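Print this page
E-mail this to a friend

Tea first, shelves later: a chat with Gisela Wunderlich

8/28/24

I'd been meaning to talk to Gisela Wunderlich ever since she moved the Indby repair workshop out of its old basement. The new place is an old depot with a concrete floor, a corrugated metal ceiling and a raised level with a railing along it, and I fell for it the minute I walked in. (I would happily live there. My husband says no.)

"Everyone looks up first," Gisela told me. "Then they ask me what it costs to heat."

She did tell me, and I promised not to print it. What I really wanted to know was how you start furnishing a space that size, when the rest of us can't manage a box room. Her answer was the kettle. She and Joscha Rieger carried in the round table on the first morning, put a kettle on it and refused to unpack anything else until everyone had sat down and said where they wanted to work.

"Joscha wanted the benches by the door and I wanted them at the back, and we'd have had that row with a bench in our arms," she said. "So we had it over tea – 4 cups of it, in my case."

The table came from a café that was closing down. It has a pale top and one thick black pedestal, and she likes it because you can pull a chair up anywhere without banging your knees on a leg. The tall white shelving came later, in October, after 17 weeks of living out of crates. Normunds Kivi found it through a firm called Weidemann and beat them down to 300 for the lot, which he still brings up.

"I'd have paid more," said Gisela, "but don't tell Normunds." 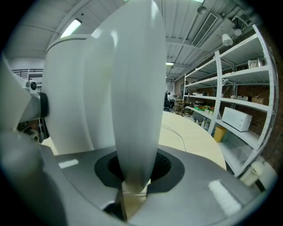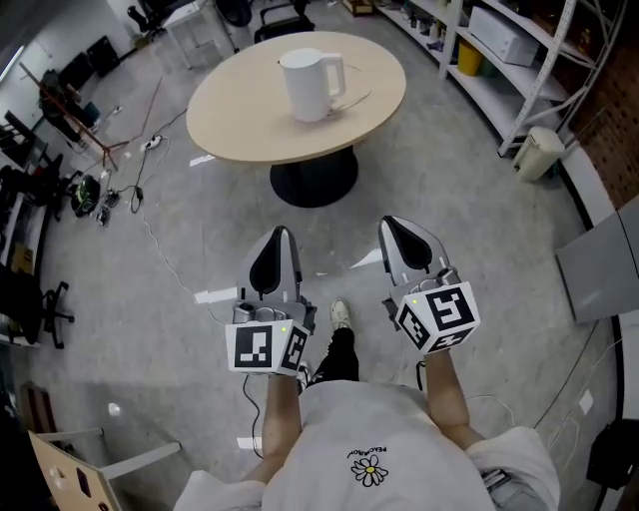
Do open metal shelves get dusty in a workshop?

They do, and Gisela wipes hers down once a fortnight with a damp cloth, starting at the top. Anything that mustn't get dust in it goes in a box with a lid.

I asked whether there was a system for what goes where. There is, sort of. Heavy things low down, things you use every day at elbow height, and the top shelves for whatever you'd be quite pleased to forget. She tried labels and gave up, as people kept moving the boxes and leaving the labels behind – I know that feeling well! Now they have one evening a month when everything comes off a single shelf and gets looked at.

"One shelf, never two," she said. "We did two once and I got home at midnight with somebody's Driller manual in my handbag."

What would she change? The sockets, straight away. She'd have drawn the table on the floor in chalk and thought about the kettle lead before anything else. She'd also have kept the lamps from the old basement, which went to Aslak Forsberg and now look lovely in his hallway, so she isn't getting them back.

And is it finished? She laughed at that for quite a while. There's a sofa coming, possibly, and she wants a rug under the table, though Joscha thinks a rug in a workshop is madness. They're due to have it out over another pot of tea, and I've asked to be invited.

Print this page
E-mail this to a friend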